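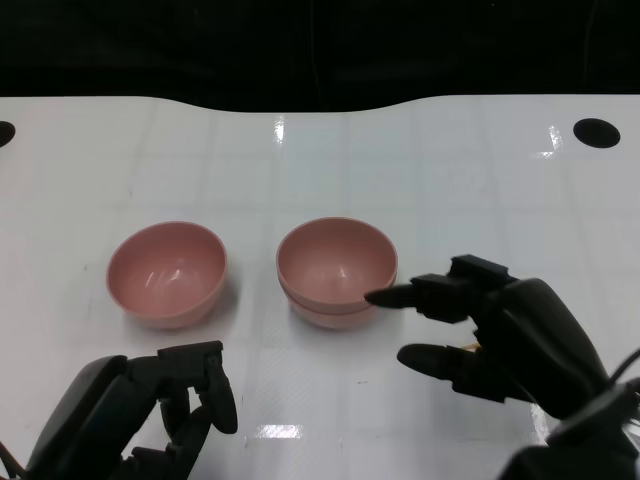

Figure 2. Three bowls of the same color, two of them stacked, on a white surface.

3.2 What households call a bowl

Shared kitchens run on words that everyone assumes are settled. Our second study asked residents of the Lernmont apartments to keep a log of every disagreement over crockery for the month of July, and they took to the work with more energy than we had budgeted for. The logs came to 1526 entries. Many turned on whether a given vessel was a bowl, a deep plate or, in one long-running case, "the cereal thing." Color gave the least trouble of any attribute: a pair of bowls like the pink ones in Figure 2 was nearly always called "the pink ones," and the phrase survived even in homes where other pink dishes were in daily use. Size words did far worse. "The big bowl" named, in 31 households, at least two different objects, and the owners of those objects did not always live in peace.

We coded the entries with the Sarka scheme, which sorts naming disputes by what is at stake: the word, the object, or the washing up. The third category had been added as something of an afterthought. It took in the largest share of our data, and we have since moved it to the top of the coding sheet. A resident who says "that isn't my bowl" is rarely making a point about semantics, though several defended their position on exactly those grounds – one at a length of 4 handwritten pages, which we transcribed in full and coded as a single entry.

Position mattered less than we predicted. Earlier work on the Waweru corpus found that speakers fall back on location ("the left one") when two items look alike. Our residents seldom did so in writing, perhaps because by the time anyone sat down with the log the dishes had been moved, usually to the sink. Spoken data might look different. We had planned to record dinners in the common kitchen, but residents voted the proposal down after a discussion that, regrettably, was not recorded either.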